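In Defense of the Bin With Everything in It

Every house I have ever lived in has had one. In my grandmother's house in Plitville it was a dishpan that lived under the sink, and whatever had no home on a given evening went into it: the lid of something, a clothespin, half a set of measuring spoons, one mitten. My mother had a drawer, and then, when the drawer would no longer close, two drawers. I have a bin, and I have decided after many years of feeling a little guilty over it that I am going to stand up for it.

I know what the organizing people say, because I have read a great many of them, usually in bed and usually with a cup of tea going cold. They say that like belongs with like. Sponges go with sponges, toys go with toys, and a cup goes in the cupboard with the other cups. A mixed container, they tell us, is only a decision you have put off. I once bought a set of small clear boxes with labels on the strength of this advice, and I spent the better part of an April weekend filling them, and they looked wonderful on the shelf – so wonderful that for a while everybody in the house was afraid to touch them.

Then ordinary life came back in. Someone needed a scoop for the potting soil and put it down in the hall. A toy brick traveled from the bedroom to the bathtub to the kitchen, as they do. The boxes had no label for "things that were in the middle of being used," and in my house that covers very nearly everything.
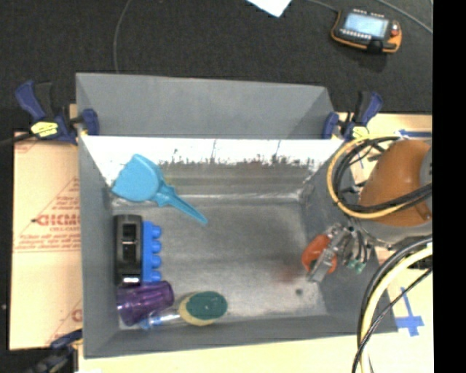

A blue scoop, a purple cup, a sponge and a toy block, all sharing one gray bin.

I look at a collection like that and feel fond of it. No system would ever have put a scouring sponge near a toy block, and yet anybody who has kept house with children or a garden, or simply with their own two hands and a short attention span, will know just how such neighbors come to meet. A bin like this is a kind of diary. You can read in it what people have been up to, and it is a good deal more truthful than the shelf with the labels.

I would also like to say a word for bins that have seen some use. I am partial to the scratched ones, with the scuffs along the inside wall and the odd mark on the floor that you have stopped trying to scrub away. A new bin makes me careful, and I don't care to be careful when I am clearing a table four minutes before supper. A worn one says go ahead, drop it in.

Now, I will grant the other side a fair amount. A mixed bin wants emptying. My friends over in Nandmont, who are much tidier than I am, point out that mine has at times grown a second layer, and that the second layer is where the library card went. They are right about this. A bin should be big enough to take what an ordinary day throws off, and small enough that you can still see a good bit of the bottom. Once the bottom disappears you no longer have a bin, you have storage, and that is another matter and calls for a free afternoon.

So my own habit is a loose one. When the coffee is on in the morning I take out whatever I recognize as mine and walk it home, and I leave the rest for its owners to find. Some things stay for weeks. I have made my peace with that, and if something has sat there all through the spring and not been missed, I ask whether we need it at all.

The labeled boxes, by the way, are still on the shelf. One holds batteries, and it does that very nicely. The other I gave over to string.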